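# About Pandport

G'day, and thanks for clicking the least-clicked button on the site. I'm Ubaldo Orlandini, I run Pandport, and if you've ever rung us about a missing timber elephant it was almost certainly me who picked up the phone.

We're a toy and puzzle library. You join, you borrow, you bring it back (mostly), and you take something else home. We also run a school out of the same building, if you can call it that - Thursday evening classes where grown-ups learn to make and mend wooden toys. The two halves have been tangled up together for so long that I've given up trying to explain which one pays the power bill.

## How it started

I was a high school maths teacher for a good long stretch, and I kept a cupboard of puzzles at the back of my room for the kids who finished early. Then the kids who hadn't finished early started wanting them too, then their little brothers and sisters, and one December I took the whole cupboard home for the holidays and had half the street through my garage. My wife suggested, quite kindly I thought, that I might like to find somewhere else to put it all.

Somewhere else was the old Welach building, down the lane behind the bakery. Welach made shop fittings, and when they moved out they left us a stack of lovely deep drawers that we still use for jigsaws. The roof leaked over the front counter for our whole first winter, so the front counter is now at the back. New members walk in and look completely lost. Just keep going, past the rocking horses, and you'll find us!

## What's on the shelves

We've got 3000 items in the catalogue at the moment, and 900 of those are puzzles of one kind or another. Jigsaws go out the fastest over winter, and the big floor ones vanish in school holidays, so put your name on the waiting list early. After that it's blocks, trains, dress-ups, board games, a marble run that takes up most of a lounge room, and a shelf of mechanical puzzles that I'm very fond of and that hardly anyone under forty borrows. Give them a go. The Rasa box is my favourite, a sliding-panel thing that takes 91 moves to open if you don't muck it up. I muck it up nearly every time.

I get asked a lot whether we take plastic. Yes, of course we do. I love timber as much as the next bloke in a shed, but a good sturdy plastic digger will survive a sandpit and a puppy, and we'd be mad to turn it away. What we can't take is anything with a missing battery cover, or soft toys, sorry. We've nowhere to wash them.

Every item comes back to the counter and gets checked against its card before it goes on the shelf. If there's a piece gone, tell us! We don't fine anyone for lost pieces. I'd much sooner know on the day than find out from the next family, who've got to the last corner of the harbour and there's a hole where the ferry should be.
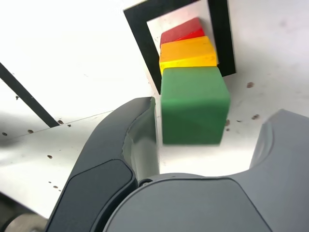

*Green block, front and centre.*

## The Thursday classes

These are Gerardo Grasso's doing. Gerardo was a patternmaker before he retired, and he first came in to borrow a train set for his granddaughter, had a look at the wheels, took them home and brought them back running straight. I asked him what he was doing on Thursday. That was it, really, he's been here ever since.

Classes start at seven in the evening and finish whenever Gerardo starts sweeping around your feet. You'll begin with a spinning top, because it's small and cheap and it shows up every mistake, and then you choose your own project. We've had pull-along ducks, a doll's cot, a noughts and crosses set with pieces like garden snails, and one very ambitious castle that's still in the storeroom (you know who you are, mate). You don't need your own tools. You do need closed shoes, and please tie your hair back near the lathe.

The class also does our repairs. New axles, fresh paint, the odd replacement jigsaw piece cut from scratch and coloured in by hand. The paints are all toy-safe and the finish needs a proper cure before anything goes back out, so if your favourite is marked "in the workshop" it may be a few weeks.

## The Sönmez room

Up the 3 steps on the left is the quiet room, named for the Sönmez family, who were our very first members and gave us the rug, the lamps and most of the picture books. It's for anyone who finds the main floor a bit much. Lights stay low, no noisy toys, and you're welcome to bring your lunch in. There's a ramp around the side for prams and wheelchairs. Ring the bell and one of us will come and unlock the gate.

## Joining up

Come in and see us, bring something with your address on it, and we'll sort you out a card on the spot. Family memberships cover everyone in the house, including grandparents who don't live there but may as well. You can take three things at a time, plus a jigsaw, and keep them for three weeks. If you need longer, give us a bell and we'll extend it unless someone's waiting.

If you've got toys to donate, please don't leave them on the step overnight. The magpies get into the bags and we've had rain ruin some beautiful boxes. Bring them to the counter during opening hours and have a cuppa while we go through them. The kettle's next to the jigsaws, milk's in the little fridge underneath.

Cheers,
Ubaldo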